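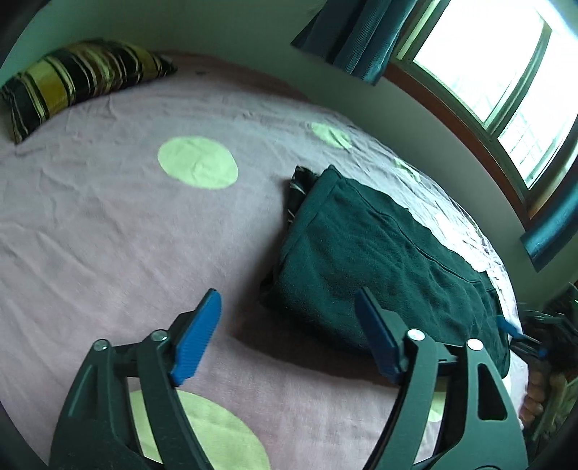 Gripper open just in front of the folded green blanket. The ridged faces of the blue pads are the part you will clean most often.

Tips for keeping a hand-held gripper in good order at home

Updated 21st July

I have used a hand-held gripper for home recordings since November. I work from my own bedroom and kitchen, and I have no workshop, only a drawer with small tools and a good lamp. The tips below are what I wrote on paper for myself, and later for Chaiwat Yensuk, who took over the second unit of our small group in Honville. They are for the type with two plastic fingers, linked parts and metal pivot screws. If yours is different, take what fits.

Before you start

Switch off the tool and take out the battery, if it has one. Put a light-colored towel on the table. A small screw that falls on a towel stays where it fell, and on a kitchen floor it goes under the refrigerator. I lost one in this way and waited nine days for the new one.

You will need:
A soft toothbrush, used only for this
A wooden toothpick
Dish soap and warm water
Two cloths that leave no fluff (old cotton shirt is good)
A screwdriver that fits the pivot screws exactly
Masking tape and a pen

Cleaning the pads

Fleece is the worst material for the pads. Towels are second. The fine ridges collect small fibers, and after a long morning of blankets the pads start to slide on the cloth instead of holding it. Many people then squeeze harder, and this only puts more load on the joints.

Brush along the ridges first, dry, in one direction. When you brush across them you push the fluff deeper. Take the rest out with the toothpick. After that put one drop of dish soap on the damp brush, clean both pads, and wipe with a damp cloth until there is no more foam. Let them dry in the air, fingers wide open, for 20 minutes. Do not put them on the radiator. Please do not use cooking oil cleaner, nail polish remover or the lemon spray for the stove. The lemon spray made one of my old pads sticky and it never became good again.

I do the dry brush every evening and the soap on the weekend. For kitchen work with flour or sugar I do the soap the same day.

Pivot screws

The screws should be tight enough that the finger has no side play, and loose enough that the finger moves by itself. Both things at the same time are possible, but you must go slowly. Hold the end of one finger between your thumb and first finger and move it gently left and right. If you feel a small knock, find the screw where the knock comes from. Turn it one eighth of a turn and test again.

Do one screw, then test. When you turn all of them together and the finger becomes stiff, you don't know which one to open again.

Put a thin line with the pen across the head of each screw and onto the plastic beside it. Next time you look, a broken line shows you which screw has moved. This trick is from Réjean Kowalchuk, who repaired sewing machines before. He also told me to stop using oil on plastic joints, and he was right. Oil catches dust and becomes a gray paste. If a joint is noisy, clean it dry first. If it is still noisy, use a very little dry lubricant that says on the label it is safe for plastic, and try it on a spare part before.

Cracks in the links

Look at the links under a lamp once a month. Open the fingers fully, then close them, and look again in both positions. The places to check are around the screw holes and the inside corners of any cutout. A white line on dark plastic is the beginning of a crack. Don't glue it. I tried two kinds of glue and both times the link held for one afternoon and then broke in the middle of a pillow case. Print or order a new link and change it.

When you change a link, put the old screws on the masking tape in the same order as they came out, and write the position beside each. The long ones and the short ones look almost the same, and a long screw in a short hole will split the new part.

Checking that it opens and closes fully

After every repair, open and close the fingers slowly 20 times. Listen also. The two pads should meet flat, without one standing higher than the other. A sheet of paper is a good test: close the pads on it and pull. It should come out with the same effort on the left side and on the right side. If one side lets go too early, the pad is not sitting straight. Take it off, clean the seat behind it and put it back.

The camera lens

Use the second cotton cloth only for the lens. Breathe on it, wipe from the middle to the outside, finish. Do this after you washed your hands, not after hand cream. Greasy marks are hard to notice in a dim room, but when you face a bright window they become a white cloud over everything. Now I check by pointing the tool at a lamp before the first recording of the day.

Storing it

Keep it with the fingers half open, in a box with a lid. Closed fingers press the ridges flat over many weeks. A car in summer is too hot for it, and the bathroom shelf is too damp. My box is an old shoe box with a piece of foam, and I put the toothbrush inside so it does not walk back to the bathroom.

Write it down

I keep a small notebook with the recording count beside each repair. My first pads lasted 525 recordings, nearly all with fleece and towels. The second set was at 1174 when I changed it, and the only difference I know is the evening brushing. I also write which link was changed and on which side, left or right as seen from the person holding the tool. Chaiwat wrote it from the other side for three weeks, and we ordered two left links.

Next page: labeling cables and chargers so they go back to the right tool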